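October, notebook of the Lollis room, morning until after lunch

I start a new page for the water corner, since the notes about it are spread over several people's notebooks and I can never find what was decided. Mabli, if you read this, please write your corrections directly in the margin.

Background for the ones who were away. We moved the water dispenser to the brick wall when the long bench went to Otholm. The first place was better for the cups but worse for everybody's elbows. At the brick wall there is a socket close by, the floor is tiled and easy to wipe, and people do not walk behind your back when you fill a glass. The bad side is that the corner attracts things. Whatever has no home in this workshop is put down there, and then it stays.

9:20. I emptied the drip tray and took it to the sink. The slots had a white crust, mostly on the side of the hot faucet. I left it in vinegar with warm water while I did the other things. Last time I used a stiff brush immediately and it scratched the plastic, so this time I only waited and then used the soft brush. It came clean except two slots in the back corner. I will do these again next time, it is not urgent.

9:45. Wiped the front panel with a damp cloth, no spray. Please do not rub hard on the red and white warning label under the hot faucet. At Lallham they have the same kind of label on their machine and somebody cleaned it until the text was gone, and then it took them a long time to get a new one.

Faucets. Hot is on the left with red, cold is on the right with blue. I write it because two visitors asked me this week and I had to go and look myself. The cold one had a slow drip on my last check. Today I put a dry paper towel on the tray and left it while I drank my coffee, and the paper stayed dry. I don't trust it completely. If you find water on the tray in the morning, write the time here.

10:30. The lower cabinet. This is the part we discussed at the table and did not finish. My proposal is that the clean cups live inside the cabinet, behind the door, and not on the shelf. On the shelf they collect dust from the sanding, and they stand between screws and tape and other small items that should not be near a cup. The cabinet is closed, it is at the right place, and we were using it for almost nothing. I took out what was inside (old paper filters, a cloth, a bag of sugar that had become one stone) and washed the walls and the bottom. I let the door stand open so it could air.
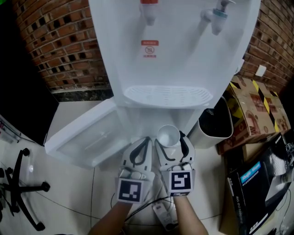
Mabli thinks the cabinet is too low, and that people with a bad back will simply take a cup from the shelf again. She has a point. I tried it many times today and for me it is fine, but I am the shortest one here. We could perhaps put the cups on a small raised tray inside so the hand does not have to go to the bottom. I measured the compartment with the folding rule but wrote the numbers on a piece of paper that I have lost, so it must be done again before anybody buys a tray.

The door opens to the left. This means that when you stand on the left side you have to step back first. Better to stand straight in front. It also means that an office chair parked on the left will sooner or later be in the way of the door, so please push the chairs back to the desks.

11:40. The floor. The power strip lies on the tiles in front of the dispenser, with its black cables, and I am not happy with it. A strip on the floor under a place where people carry water is not a good idea. I asked Hopkin's for a price on a wall-mounted strip with a cover, and a length of cable channel to go along the bricks. They answered quickly. The problem is the wall: the mortar joints are recessed and the channel will not sit flat with tape. It has to be screwed, and I would prefer the screws in the joints and not in the brick itself, so that we can repair it later when we move again. Until it is done, the rule is that you wipe any drops immediately, and you do not roll a chair over the cables.

The boxes. The brown one with the yellow and black stripes and the black one under it are still by the wall next to the bin. I asked who wants them and received no answer. I don't throw away packaging without a yes, after what happened with the return to Otholm. If they are kept for sending something back, please put your initials on them and carry them to the storage. If I see no initials by the end of the month they will be flattened.

The bin stays where it is, to the right of the dispenser. I tried it in my head on the other side, but then it fights with the cabinet door.

13:15. Quick try after lunch. Roughly 600 ml of cold water through the faucet into the jug and thrown away, because the tray was off for cleaning earlier this morning. It tasted normal to me. The tray is back in its place. You have to push it until it clicks, otherwise it hangs a little forward and the cup does not stand straight.

Limit for cups: I suggest 6 in the cabinet and the rest in the kitchen. More than this and they will be stacked, and the stacked ones do not dry inside.

Open points:
Measure the compartment again, and write it HERE.
Answer to Hopkin's about the strip and the channel.
Initials on the boxes.
Vinegar for the back corner of the tray. The bottle is nearly finished, somebody going to the shop please bring one.
Ask Lallham which filter they use and how often they change it, ours has no date on it.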